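Robot Software, Summer Session
Handout 8: From Grid Cells to Joint Motion
Last updated 2023-07-18

Hi again! These are the notes I promised after the planning lecture, tidied up a bit and with the part I rushed through at the end written out properly. Bring them to lab. You don't need to have finished the June problem set to follow along, but you do need the frames stuff from Handout 7, so if "table frame" and "base frame" still sound like the same thing to you, go back and reread that first (it's short, I swear).

What we're building

We want a program that takes a request like "move the thing at this spot over to that bin" and turns it into a list of joint angles with times attached. I split that into four pieces, and I'd like you to split your code the same way:

perception: where are the objects, in the table frame
task planner: which object goes where, and in what order
motion planner: a path for the arm that doesn't hit anything
controller: follow the path, and complain if it can't

We use Floreck for the motion planning and Nestix to pass messages between the pieces. Please don't let your perception node talk straight to the controller. I know it's tempting at 1 a.m. and I know it works in the demo, and then you change one message type and spend a whole lab session looking for the bug.

Table frame, cells and why I like tape

A grid on the table gives you a cheap sanity check. Your camera calibration says a point is at such and such x and y, you convert that to a row and a column, and then you look at the table with your own eyes. If your code says the block is two cells over from where it plainly is, you've got a transform problem and you should stop tuning the gripper!

The conversion is a subtraction, a division and a floor. Write it as its own function, test it with points right on the tape lines, and decide what happens outside the grid. Return nothing, or raise an error, I don't care which. Just don't clamp to the nearest cell, or a bad detection will look like a perfectly good one at the edge of the table.

Approach, grasp, retreat

Never plan straight to the grasp pose. Plan to a point above it, then do a straight line down, close, and a straight line back up. For bins we set the approach height 50 mm above the rim, and the straight part gets checked at every step for joint limits as well as collisions. Most failed plans I see in lab reports come from the straight part, where the wrist runs out of travel halfway down.

Bins need walls in your collision model. A lot of you modeled a bin as one solid box last time, and then the planner (quite correctly) refused to put the gripper inside it. Use five thin boxes: a floor and four sides. Pad the sides by 8 mm to begin with and only shrink that if the planner can't find anything.

The gap between two bins is a good test case. The gripper has to come down with a wall on each side, so padding that is too generous closes the gap completely, and the planner gives up with a message that tells you nothing useful. When that happens, draw the padded shapes in the viewer before you touch any other setting.

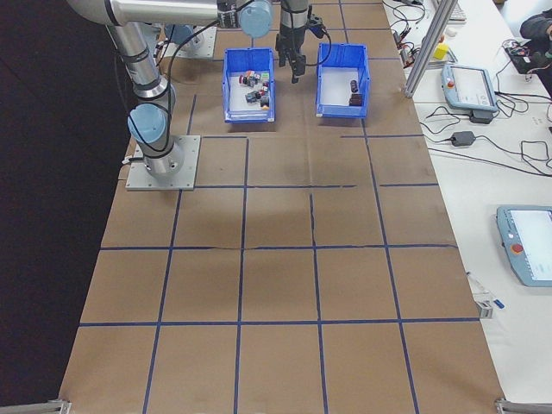 Fig. 1. Gripper lowered between the two bins, fingertips just above the paper. Note the cable curving toward the right bin.

About cables: Floreck has no idea they exist. It plans for the links and the fingers, and a cable loop can stick out well past both. I add a fat capsule along the forearm and another near the gripper, which is crude, but it keeps the planner from squeezing through places where only the bare metal would fit. Have a look at where your own loops hang and size the capsules from that.

Planner settings to start from

Give the planner 300 ms per attempt and let it try 23 times before reporting failure. Yes, 23 is an odd number to pick, it's left over from the Zoststead course files and I've never had a reason to change it. Log the random seed every time. If you can't replay a bad path you can't fix it.

Then turn the speed scaling way down for the first run of any new path, keep the teach pendant within reach, and know where the red button is before you press start.

For lab

Write the cell function and its tests. Build the bin model with separate walls. Plan into the gap from three different start poses and save the logs in your Yurt folder, including the failures (I want those most of all). One page of notes on what the padding did to your results is plenty.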